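设备采购与预算 第四讲讲义:给抓取实验台做一份能过审的预算
8月 | 课程组
最后更新:8月
分享 10 评论 40

上节课下课以后好几个同学跑来问我,说老师你讲了半天询价,到底一台机械臂的预算该怎么写?我当时说下周讲,结果回去一翻自己以前写的申请书,自己都脸红,所以这一讲我就拿我们做过的那个 Jarka 项目来讲,好的坏的都摆出来,你们随便笑。

Jarka 是我们给教学实验室规划的一套桌面抓取平台,目标很朴素:一条臂、一个两指平行夹爪、一路腕部相机,让学生练抓取小件。听起来就三样东西对吧?最后那张采购表拉出来是 40 行!我第一版只写了六行,然后被退回来两次。今天的重点就是那多出来的三十几行是从哪儿冒出来的。

一、先别打开报价单

我知道大家最喜欢干的事就是先去看产品页,看着看着就看上一条臂了,然后倒过来给它编需求。(我也干过。)这样写出来的预算,评审一眼就能看穿,他会问你:为什么负载要这么大?为什么臂展要这么长?你答不上来,因为那是产品页上抄的。

正经的顺序是先写任务清单。任务清单要写到什么程度呢,写到一个没见过你们实验室的人能照着演一遍的程度。抓什么,从哪里抓,放到哪里,失败了怎么办,旁边站不站人。"抓取常见物体"这种句子请不要再交给我了,上一届的作业里我看到了不知道多少遍。

Jarka 的任务清单第一稿写的是"抓取小型零件"。什么叫小型?后来我们拿卡尺一个一个量,把最宽的那个写进表里,夹爪的开口行程就有了依据。再把最重的那个称一下,加上夹爪自重,再加上腕部相机和支架,才是臂要扛的负载。很多同学忘了夹爪自己也有重量,选了一条刚刚好的臂,装上夹爪以后能抓的东西就只剩一团纸巾了。

二、先在仿真里花钱

这是我今年新加的一节,也是我最想让你们记住的一节。真机下单之前,先把候选方案放进仿真跑一轮。仿真里买错了夹爪,改一行配置就行;真机买错了夹爪,你要写说明、走退换、等到学期末。

我们用的是 Biltico 那套环境,夹爪开合、腕部视角、桌面和墙面材质都能配。下面是夹爪张开、手里没有东西的时候从后上方看出去的样子,做视野评估的时候我看得最多的就是这种画面。
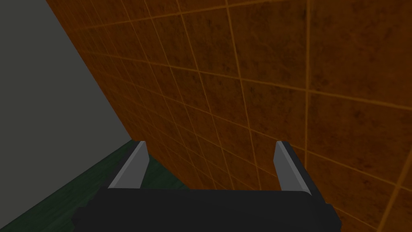 图片来源:Biltico 仿真环境渲染,课程内部使用

做预算的人为什么要关心这个?你想想腕部相机这一行怎么填。相机装得近,夹爪本体就会占掉画面下边一大条,两根手指也一直杵在那里,剩下给工作区的部分要靠镜头视角来补。换广角,镜头贵一点,畸变大一点,标定的工时也跟着多一点。往后挪支架呢,支架要重新加工,而且力臂变长,又回到刚才说的负载那一行去了。你看,一个镜头可以牵动表上的四行。

还有背景。瓷砖这种带重复格子和斑点的表面,对有些视觉算法来说挺烦人的,特征点一抓一大把,可长得都差不多。如果你的实验台将来要靠着这样的墙,那要么在预算里留一块遮挡背板的钱,要么在算法工时里多留一点。两个都不留,到时候就是研究生的周末来付这笔钱。

仿真本身也要进预算,这点一定要写清楚:
- 软件授权(看清楚是按座位还是按机器,是按年还是一次性)
- 跑仿真的工作站,显卡单列一行
- 建场景的工时,对,工时也是钱
- 存数据的硬盘,大家永远低估这个

我们那次建场景花的时间是原计划的两倍。没有什么深奥的原因,就是模型尺寸单位不统一,有人用毫米有人用米,导进来的杯子比桌子还大。写预算的时候给这类蠢事留点余量,它一定会发生,只是每次发生的方式不一样。

三、询价:三家,同一张纸

现在可以打开报价单了。我们当时找了 Brurley 和 Jatoi,还有本校一个长期合作的集成商。要求三家按照同一张需求表报价,一行对一行。这句话说起来轻飘飘,做起来要磨很久,供应商都喜欢打包报,一个总价给你,好看,便宜,但你不知道里面有没有控制柜。

我的做法是自己先做好空表发过去,让对方只填数字和备注,不许改行。空着的行就是"不含",收到以后打电话逐行确认一遍,再让对方邮件回一句"确认不含"。这一句邮件值很多钱,请务必留着。

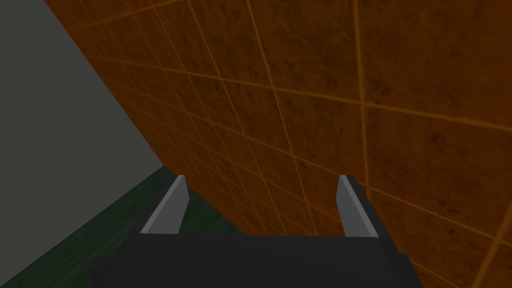
逐行确认的时候,我会特别盯住几样容易漏的。末端法兰的转接板,有的含有的不含。急停按钮和线缆,长度够不够拉到门口。控制柜到臂的线,默认长度往往刚好差一点点。夹爪的通讯接口和臂的控制器对不对得上,要不要另外买一个转换模块。夹爪手指的备件,手指这种东西是消耗品,学生用的话更是消耗品。软件包是不是分了基础版和高级版,你要的那个力控功能在哪一版里面。

Jatoi 那份报价一开始看着最低,比另外两家低不少,我们都很高兴。逐行一对,少了转接板、少了备用手指、少了现场培训,补齐以后三家差得就很小了。我不是说哪家不好啊,人家备注里其实写了,字小一点而已,是我们自己没看。

Brurley 的报价另有一个特点,夹爪单独报了两种行程的,中间差价不大。当时组里有人说那就买大行程的,反正差不多。我让他回去看任务清单:大行程的指头张开以后更宽,在靠墙、靠角的位置,手指外侧能不能伸得进去?这时候仿真的好处又来了,把两种夹爪都装上去,往墙角那边走一趟,看看手指和墙之间还剩多少空,心里就有数了。你们做作业的时候也要做这个对比,截图贴在附录里,评审很吃这一套。

四、把总价拆成四个口袋

好,数字都来了,怎么放?我习惯分四个口袋。

第一个口袋是"买回来就能看见的":臂、夹爪、相机、桌架。这部分往往占不到你想的那么多,Jarka 里面大概是总额的 50%,剩下的一半全在后面三个口袋里。第一次听到这个比例的同学都会愣一下。

第二个口袋是"让它能动的":转接件、线缆、电源、网络交换机、工作站、软件授权。每一行都不贵,加起来吓人。

第三个口袋是"让人不受伤的":急停、围栏或者区域扫描、地面标线、警示灯、安全评估。别跟我说协作臂就不用评估,臂是协作的,你手指上夹的东西可不一定。夹一把螺丝刀试试看!这个口袋在任何一次砍预算的时候都不许动,我在课上讲一遍,你们写申请的时候再自己讲一遍。

第四个口袋是"一年以后还能用的":维保、备件、培训、标定、折旧。很多单位的申请表上根本没有这一栏,那你就在备注里写,或者把培训和首年维保谈进合同总价。第二年开口再要钱比第一年难太多了。

然后是预备费。我们留了 10%,评审问为什么,我们的回答是把风险一条一条列出来:汇率、运费、接口不匹配、场地改电。每条写一个可能的金额,加起来正好落在这个区间。千万别写"不可预见费用",写了就等于请人来砍。

五、被抓的东西也要花钱

这一节几乎每一届都有人漏。夹爪买了,臂买了,抓什么?测试物件从哪里来?

我们第一年就是满屋子找东西抓,水杯、胶带、不知道谁的钥匙扣,做出来的数据没法跟别人比,因为物件没有记录,丢了一件就再也补不回来。后来学乖了,物件单独列一个子表,每件写材质、外形、尺寸、重量、来源、备份数量。子表编号我们一直排到 567,当然这是连备份一起编的号,很多是同一种东西的第二份第三份。

仿真里的物件也一样要有子表。模型从哪里来,授权能不能用于教学,面数多少,碰撞体是自动生成的还是手工做的。面数太低,圆的东西边缘就成了多边形,夹爪夹在棱上和夹在平面上,接触算出来的结果会不一样。做外观展示无所谓,做抓取评估你就要在报告里注明。
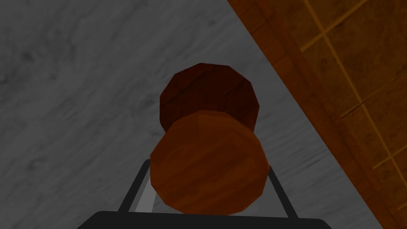 木质的小件我建议真机子表里多放几样。圆柱形的、带台阶的、两段粗细不同的,这种外形对两指夹爪是很好的考题:夹粗的那段还是夹细的那段,夹住以后会不会转,手指够不够长。而且木头便宜,掉地上不心疼,找木工师傅车一批,比买现成的标准件省下不少。缺点是每一批颜色和纹理都不一样,做视觉的同学会来抱怨,那就一次多车几个,从同一块料上出。

买测试物件走哪个科目也提前问清楚。有的单位算耗材,有的算低值品,低值品要贴标签入库,你想象一下给每个小木块贴资产标签是什么心情。(我们贴过。标签比木块还大,夹爪全夹在标签上。)

六、时间表也是预算的一部分

最后讲交期。臂的交期、夹爪的交期、相机的交期,三个不一样长,最长的那个决定你什么时候能开机,但付款节点可能是按各自的到货来的。钱付出去了,东西堆在墙角等最后一个转换模块,这种局面我见过,我自己也造成过。

倒着排。先定学生上机那一周,往前减掉培训,减掉安装调试,减掉验收,再减掉最长的交期,再减掉学校走流程的时间,剩下的那个点就是你提交申请的最后期限。多半你会发现那个点已经过去了,那就要砍任务,或者先在仿真里上课,真机下学期再进。Jarka 就是后一种,前半学期全在仿真里跑,学生其实适应得挺好,真机到了以后上手反而快。

验收条款请写进合同,写法要具体。别写"运行正常"。写清楚抓哪几件物件、每件抓几次、成功算什么、谁在场、谁签字。供应商也喜欢清楚的条款,含糊的条款最后两边都难受。

还有一个小事情,电。实验室的插座够不够,空开带不带得动工作站加控制柜,改电要不要找后勤排期。我们那次改电排了很久,最后臂先到的,在箱子里躺着。

本讲作业

每组交一份桌面抓取平台的预算,包括任务清单、一对一的三家比价表(可以用课上发的空表)、四个口袋的汇总、预备费说明、测试物件子表、倒排时间表。仿真对比放附录,至少比两种夹爪,靠墙和靠角的位置都要走一遍。

比价表里凡是"不含"的行,请用文字写出"不含",空白一律按漏填扣分。正文不要超过 10 页,附录不限。

有同学问能不能换题目做移动底盘,可以,但是任务清单要先发给我看过再往下做。下一讲讲租赁和二手设备,想提前看的可以先把自己学院的固定资产处置办法找出来读一遍,很无聊,但是用得上。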